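Beca Penry has run the community giving scheme at Bresta for three years. It began with a collection for the Utemberg food bank, which raised 723 pounds in a week.

"People wanted to give, they just needed somewhere to put it," she says. Staff can now take two paid days a year to help a local charity - 30 did so last winter. 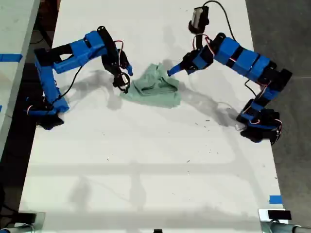 Two arms and a pale green cloth on the white tabletop.

The firm also pays 2000 pounds a year towards the Espinoza youth club. Penry would like that to rise in January, but it has not been agreed. "I've asked," she says. "The club needs a new boiler, so I'll be asking again."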